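Feldale Shed Noise Project – Group Report

Group: Dorin Bogdan, Wim Van Damme

1. What we wanted to find out

How loud rain gets under a metal roof, and if people can still hear each other talk. Feldale has lots of big sheds used as halls and workshops. Wim's uncle runs classes in one and has to stop whenever it pours. We picked two buildings – the Clerkaver shed (bare metal roof) and the Bucur hall (metal roof, insulation and a plaster ceiling below).

2. Method

Sound meter on a tripod in the middle of the floor. Readings every minute while it rained. Rain gauge outside, checked at the same time. One person read words off a list from 8 metres away, the other wrote down what they heard. Then swap. Borrowed the meter from school, calibrated before each visit. Mostly June, after class.

3. Results

We got 827 usable readings. Threw out the ones with trucks going past. Light rain – not much difference between the buildings. Heavy rain – Clerkaver much louder, and we missed more then half the words on the list. In Bucur we missed only a few, mostly ones ending in s or f.

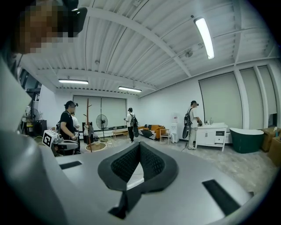

The Wednesday storm was the best data. Rain went from nothing to very heavy in a few minutes so the graph has a nice steep bit in the middle. Hail at the end, left out of the averages.

4. Problems

Only two buildings. They are different sizes, so echo could be part of it and we didnt measure that. Wim has better hearing than Dorin, probably.

5. Cost of fixing it

Fulen, the local insulation place, quoted us roughly $1,000 for a small test section of blanket under the roof. Whole roof would be a lot more. Cheaper idea – hanging fabric panels – would help with echo but we don't think it would do much for the rain itself. Not tested.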